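Holmgren Community Kitchen: Progress Report to the Zumulard Fund

Covering the months since January

We are so glad to be writing to you again, and gladder still that most of the news is good. Your grant of $2000 has carried us through a long, cold start to the year, and the Honine Street kitchen has been busier than we dared hope when we sent in our application last fall.

Meals and classes

We served 400 hot lunches in this period, mostly soups, rice dishes and a bean stew that people keep asking for by name. The evening cooking class now runs in 2 groups, one for beginners and one for families, and both have a waiting list (a nice problem, though we do feel bad about it). Parents tell us their kids are chopping onions at home now, with mixed results!

Equipment

We spent $200 on small items for the kitchen, mainly pans, cutting boards and storage tubs. Lids have been on our minds too, and we've come to like the kind with a clear window and a few vent slots. 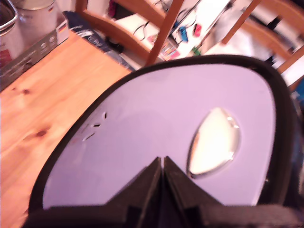 What is still to do

The walk-in cooler is the sore spot. Rulex has quoted for the repair and we are waiting on a second price before we commit, so that line of the budget is unspent for now. We would also like to start lunch a little earlier, at 11:30, once the bus schedule settles down. We'll write again when the cooler is fixed, and you are welcome to come and eat with us any time before then.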